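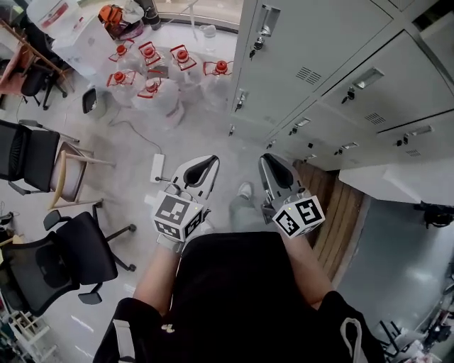

The Nisska Two-Hand Kit: A Review After One Semester
Project report, Pollness Technical College, Robotics Practice II
Úna Sheehan and Niilo Pesonen
Supervisor: Anneliese Stüber
Jan 28, 2020

1. What we were asked to do

The department wanted to know whether it should buy more of the Nisska kit, which Riltach sells to schools and small labs for $549. Our job was to use one for a semester and write down what went wrong. We were told to be fair. We have tried, mostly in section 3.

The kit is a pair of hand-held grippers. You hold one in each hand, squeeze to close the fingers, and do ordinary chores while the software records where the grippers go and what their cameras see. The recordings are then used to train an arm to do the same chores. We have no arm. The department has one on order, and it has been on order since before either of us enrolled.

2. Setup

Riltach says setup takes one afternoon. Ours took three, although one of those was spent on a cable that had been shipped with another kit's manual wrapped around it. The manual itself is clear as far as it goes. It stops just before calibration and picks up again afterward, as if the reader might like some privacy.

Calibration means holding each gripper still in view of the head camera while the software finds the printed squares on the marker cube. When it works, a tone sounds. When it doesn't, a slightly different tone sounds. After a week we could tell them apart.

We recorded in the project room. We had asked for a lab.

3. What is good

The fingers are the best part. They close evenly and the pads hold smooth plastic better than we expected from the price. Picking up something by a molded handle was easy from the first try, and we never had a finger come loose.

The grips are comfortable. Úna has small hands and Niilo has large ones, and neither of us complained about the size, which left more time to complain about the weight. After half an hour your forearms start writing their own report.

Tracking is also solid as long as the cubes stay visible. Slow, wide movements came out clean, and the left and right sides stayed in step with each other through long takes.

4. What is less good

The markers have to be seen to be tracked. The manual says this once, in a small box. A person doing a chore naturally leans over it, and a leaning person is very good at putting an elbow in front of a cube. The software keeps recording without a word and tells you at the end that the take is bad.

We made 140 recordings. After the software and then Anneliese had been through them, 67 were left. Most of the losses were hidden markers. A handful were Niilo walking off with the grippers still recording to find out what the tone had meant.

Small objects are hard. We tried turning keys, and we don't recommend it as a first task, or a second. The fingers will pinch a key well enough, but the twist needs a wrist angle that points the cube at the floor, and then you are back in the paragraph above.

The storage card holds up to 400 takes according to the box. We never got near that number and can't say if it's true.

5. Support 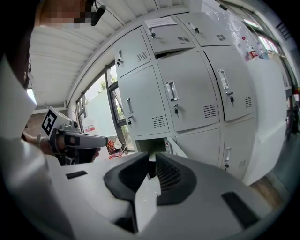 Can one person run the kit alone, or do you need a partner?

One person can run it, but plan on stopping often. Both hands are full during a take, so starting and ending a recording means putting a gripper down or using the foot pedal, which is sold separately. With a partner at the laptop we got through a session in a lot less time, and somebody could shout when a marker went out of view.

We wrote to Riltach twice. The first message, about the missing calibration pages, got a reply the same day from Bhupendra Chauhan in customer support, with the pages attached. They are good pages and should be in the manual. The second message, about the silent recording of bad takes, was passed to the software team in October and is presumably still enjoying its stay there.

6. Compared with the Heitmann set

Ryszard Czarnecka in the year above us used the Heitmann set and let us read his notes. It tracks without printed markers, so elbows matter less. It also drifts on long takes, and its fingers are stiffer. His notes use the word "drift" on every page – on one of them it is the only word.

We didn't run the two side by side, so please don't read this section as a test.

7. Recommendation

Buy one more kit, and the foot pedals for both. Print the calibration pages and tape them inside the lid. Future groups should start with large objects and stand up straight, and should set aside time to throw takes away. Our kept recordings are on the department drive in the folder called final, next to the one called final2, which is older.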